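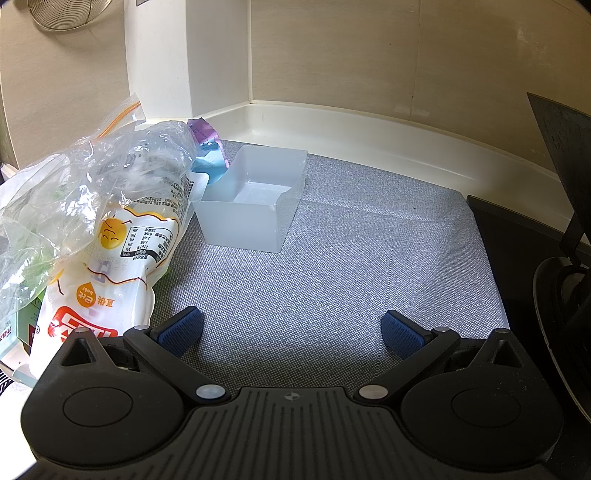 # The Ferry to Stitavau

So my aunt left me a boat ticket. I should say right away that she also left me a teapot and a coat with a fox on the collar, but the ticket is the part people want to hear about, so I'll start there.

It was tucked into the lining of the coat. Tunau to Stitavau, one way, second deck, seat 173. No date on it anywhere. The paper had gone soft like an old dollar bill, and on the back she'd written "ask for the soup" in pencil, in that slanted handwriting she used for grocery lists.

I'd never heard my aunt mention Stitavau. This was a woman who told you about every bus she ever missed! She once spent a whole Thanksgiving on the story of a parking ticket. And yet there was an island she'd meant to go to, or had gone to, or had been sent a ticket for, and not one word of it in forty years of Sunday phone calls.

I took the train to Tunau in November, when it's cheap and everything is closed. The woman at the ferry window held my ticket up to the lamp and then went and got a man, and the man went and got his glasses.

"These are still good," he said finally.

"Really?"

"Doesn't say they're not."

He punched it with a little star-shaped punch and handed it back, and that was that. I'd packed a whole speech about my dead aunt and didn't get to use any of it. (I told it to the teapot later.)

The ferry was called the Bugti and it was older than me and in worse shape. The second deck had long benches with brass numbers screwed into the backs, and I walked up and down looking for mine while the engine shook the windows. The numbers weren't in order. There was 171, and next to it a place where the varnish was darker and two screw holes, and next to that, 173. So I sat down in my aunt's seat. It faced backward. If you sat in it you watched Tunau get smaller the whole way out, the cranes and the church and the yellow hotel, and you couldn't see where you were going unless you twisted around and hurt your neck.

I thought, well, she would've hated this. She rode up front in everything. She rode up front in taxis.

An old man in a knit hat sat down across from me with a crate of lemons on his lap. He looked at me, and he looked at the number over my shoulder, and he looked at the fox.

"That's her coat," he said.

I'd love to tell you I said something good. What I said was "I have a return problem," because I'd been worrying about the one-way thing since the train, and it just fell out of my mouth. He nodded like this made sense. Then he got up, lemons and all, and went downstairs, and I sat there with my face burning until he came back with two bowls.

It was fish and potatoes with so much pepper that my eyes ran. He said it was her recipe. He said the Bugti had served boiled cabbage before her, and people used to throw it to the gulls, and the gulls used to leave it. She'd worked the galley for one winter, before I was born, and gotten off one morning to buy onions in Tunau and sent a boy back to the boat with the onions and a note. He didn't tell me what was in the note and I didn't ask him, though I've thought up 1000 versions since.

"We mailed her a ticket," he said. "Sturkley Lines gave us each one a year, for family. I used mine on her."

"Every year?"

"No," he said. "Just the once. I'm not made of tickets."

I laughed, and then I was crying a bit, which I blamed on the pepper, and he let me. Behind him the water had gone the color of slate and the hotel was a yellow dot. I kept eating. He told me she sang while she chopped, badly, and only the first lines of songs, and I said yes! Yes, she never knew the second line of anything!

When we bumped up against the dock at Stitavau it was four in the afternoon and nearly dark. There were a few lights up the hill and a dog waiting for somebody. The old man put his crate on his shoulder and asked if I knew how to peel potatoes, because the cook had a bad wrist and the boat went back at six.

I said I was pretty slow at it.

"So was she," he said, and he held the galley door for me with his foot.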